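Quick one because I have to be out the door at 7 and I haven't packed.

So the postcard thing. I said in March I'd do one a day for the whole trip and people laughed and fair enough. I did 13. Then I ran out of stamps in Pellgate and lost the habit, then got it back, then lost the list of addresses. Found it in a shoe. Don't know.

What I've learned so far, in no order.

Write the address first. I kept filling the whole back with some story about soup and then having a strip the width of a finger left for the street and zip. Two of mine came back for that. Upendo Kashindye got hers with the last line of her address running up the side and says the mail carrier deserves a raise.

Don't buy them at the station. Triple the price and all the same sunset. The stationery place in Zamudio has a box by the register, old stock, corners a bit soft, and the woman let me go through the whole thing standing up. I was in there so long I missed lunch. Got a stack of hotel cards from somewhere called the Vorow, which I've never been to and which may not exist anymore. Love them.

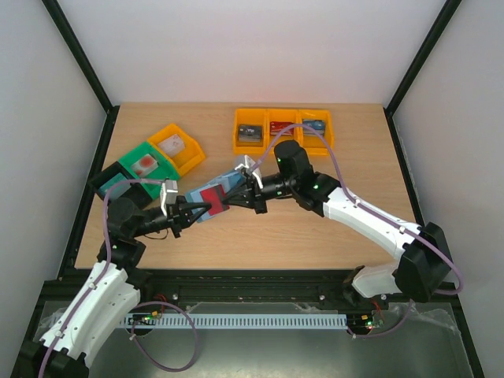 Pens. Gel ink smears on anything glossy, I have a blue thumb to prove it. Ballpoint is fine. Pencil is better then you'd think but it does rub off if the card goes a long way. Hicham got one that was basicaly blank. He put it on the fridge anyway.

What to write – this is where everybody freezes up. Vasco Matos wrote me 300 words once, tiny, around the edges and everything, and I still have it, but most days you don't have that in you. I do one thing I ate and one thing I heard somebody say. Done. Mine from the ferry to my aunt just said "bad eggs, man singing to his dog" and she called me about it, an hour on the phone, which we never do.

Oh and date them. I never did, and now I'm trying to put the ones people sent me in order and I can't. Half the postmarks are a smudge.

Fulgencio Chávez wants to start a swap, everybody sends one to the next name on a list. I'm in. If you want in, leave a comment with just your first name, NOT your address please, someone did that last time and I had to delete it.

Still owe cards to my sister, to Crisóforo, and to the guy at the Vullow hostel who lent me an umbrella. Have to find a mailbox before the airport. Ok shoes, passport, charger. More when I land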